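시뮬레이션 셀의 카메라 시점 맞추기

Vukov 매뉴얼은 카메라 위치만 넣으면 끝난다고 적어 두었다. 나는 그 말을 믿지 않는다. 기본값 그대로 돌린 로그 236개를 열어 보면 그리퍼 끝이 위쪽 검은 띠에 걸려 있는 경우가 너무 많다.

먼저 팔을 대기 자세로 보내고 그리퍼를 비운다. 그다음 정지 화면을 한 장 렌더링해서 손가락 끝, 서랍 손잡이, 양파가 각각 어디에 걸리는지 본다. 수치는 아직 건드리지 않는다.

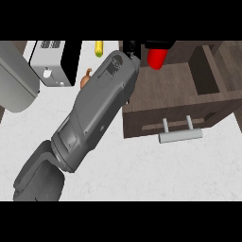

조정 순서

1. 카메라 피치를 5도 단위로 바꾼다. 더 잘게 나누라는 조언도 있지만 나는 효과를 못 봤다.
2. 손가락이 끝까지 보이는지 확인한다. 위 화면처럼 검은 띠에 잘리면 아직 멀었다.
3. 팔뚝이 물체를 가리는지 본다. 양파는 왼쪽과 뾰족한 끝만 나와 있다. 이 상태로 인식 점수가 높게 나와도 나라면 의심부터 한다.
4. 설정을 저장하고 10회 반복 재생한다.

Tane Cartwright는 자동 보정 스크립트를 권한다. 써 보니 서랍 쪽은 괜찮았고 화면 위쪽 물체에서는 매번 값이 달랐다. 결과를 그대로 덮어쓰지 말고 이전 설정 파일을 남겨 둘 것.

최종 수정: 2018년 10월 20일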